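Warkura: what I learned building a stealth mission for a class project

Student project report, Game Design 2
March 28, 2022

So the assignment was to design one complete mission for a tactical shooter, build it in the school's engine, get other students to play it, and then write up what went wrong. I picked a rescue mission because I love them and I've probably played too many of them. Mine is called Warkura, after the island it's set on, and the player has to sneak into a radio station, find a missing engineer called Kiều and get her out to a boat before the alarm timer runs down.

I started in January with a paper map. My first version had the radio station smack in the centre of the island with four roads leading to it, and I was very proud of it (I coloured it in and everything). Then I greyboxed it and walked it myself, and the trip from the beach to the front gate was 650 metres of nothing. No guards, no cover worth using, just jogging. I'd drawn it thinking about how it looked from above and never about how it felt on foot. I moved the landing spot to a small harbour called Prendgate, cut two of the roads and put a patrol on the hill path, and the opening got a lot better right away.

The mission has three parts. First you get into Prendgate and find the duty roster, which tells you which building Kiều is being held in. It's one of three and the game picks it at random, so you can't just memorize it. Then you get into the station itself, either over the wall behind the generator shed or through the drainage tunnel. The tunnel is quieter but you come up in a room with a guard in it, so you need to wait for him to turn around. Last is the escape, and that's where most of my headaches came from.

Kiều follows the player once she's freed. That sounds simple! It was not. Her pathfinding was fine on flat ground, but on the stairs down to the dock she would stop on the third step and turn to face the wall. I tried widening the stairs, I tried adding extra waypoints, I tried deleting the railing. In the end the collision box on the railing post was much bigger than the post, and it had been like that since the day I imported it. Two weeks of my life.
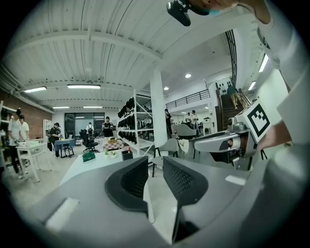
Two of the grey hand-held grippers, one with a marker cube on top.

The guards were the other big job. I gave them three states: calm, curious and alerted. In my first build they went from calm to alerted the second they saw any part of you, even a boot sticking out from behind a crate, and everybody who tried it got annoyed. I added a detection meter that fills up faster the closer you are and slower if you're crouched. I also made the curious guards say something out loud before they walk over, which gives you a moment to back off. That one change did more for the mission than anything else I made, and it took me an afternoon.

For the playtest I set the alarm timer to 70 seconds from the moment you open Kiều's door. My classmates hated it. Most of them got caught on the dock road with the boat in sight, and one of them took the headphones off and went for a snack. I didn't want to make the timer longer, though, as the rush is the whole point of the ending. So I added a shortcut instead – a cable slide from the station roof down to the boathouse. You have to spot it on the way in to know it's there, and players who did spot it were really happy with themselves.

There's also an optional objective, a locked safe in the harbour office with a supply list in it. The code is 1449, and you can find it scratched on the back of the tide chart in the guard room. Hardly anyone looked behind the tide chart. I've since put a lamp beside it, and I think I'd also like a guard to mumble something about it on his break.

The villain is a smuggler boss named Gillov, and I'll admit he's thin. You hear him on the radio twice and you never meet him. My plan was a short scene at the end where he's waiting on the dock, but I ran out of time for the animations, and a guy standing there with his arms out in a T was worse than no guy at all.

If I kept working on it I'd fix the lighting in the tunnel first (it's so dark on the lab monitors), then record proper voice lines so the guards don't all sound like me with a cold. I'd also save the game at the harbour office. Right now there's one checkpoint, at the station wall, and if you mess up before that you're back in the water off Prendgate listening to the same seagull.

The build and the paper maps are in my class folder, including the coloured one.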